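The Drawer of Good Intentions

My grandmother owned 26 necklaces and wore one of them. The other 25 lived in a dresser drawer with a dead watch, some foreign coins and a single clip-on earring whose partner had been missing since before my mother was born. When she died, the necklace she wore went to the oldest daughter without discussion. The rest kept the family arguing for most of a January.

I thought we were unusually petty until I met Olga Cisternas, who has been appraising estates out of a narrow office in Grellero for long enough to have stopped being surprised by anyone. Houses get settled in an afternoon, she told me. Cars are easy. "Then somebody opens the jewelry box, and I cancel my lunch."

What is in the box is usually worth very little. Of the last 200 household collections Cisternas looked at, 12 held a piece that would have paid for a decent used car. The remainder was what the trade calls costume and what families call Aunt Somebody's. People are rarely pleased to hear it. One man asked her to check again with a stronger light.

Amber is a special case, mainly on account of the stories. Every family with a string of amber has been told it came over on a boat, was sewn into a coat, or was handed over by a countess in exchange for soup. It may even have happened to one of them. Amber is old tree resin, light and faintly warm to the touch, and people have been faking it cheerfully for as long as other people have been buying it. Glass, plastic and younger resins have all had a turn. 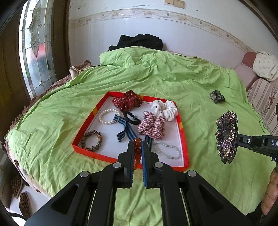

Amber-colored beads, the larger ones toward the top.

The kitchen test is salt water. Stir plenty of salt into a glass, drop in a loose bead, and real amber should float while glass and many plastics sink. Filipa Pinheiro, who restrings beads at a counter in the back of a shoe repair shop, approves of the test in principle and dreads it in practice. Her customers tend to dunk the entire bracelet, clasp and all, then bring her the rusty result in a sandwich bag. Some plastics float too, she adds, so you can ruin a clasp and still learn nothing.

Pinheiro's real subject is string. She will talk about string until the shop closes. Elastic gives up after a few years whether you wear it or leave it in the dark, and silk frays at the knots. She has customers who have spent 2,000 dollars insuring and cleaning pieces they never thought to restring, and who then went down on their hands and knees in a restaurant parking lot.

Her advice to anyone who inherits beads is to wear them on a Sunday around the house and see how they feel. Most people, she says, find out within an hour that they don't like necklaces.

My own share of the drawer came to three strands and the clip-on earring. I took the strands to Cisternas, who turned them over twice and asked politely whether I had eaten. One was glass. One was plastic. The third she held a little longer, then gave it back and said my grandmother had probably liked the color.

My cousin has since asked for it. I told her it came over on a boat.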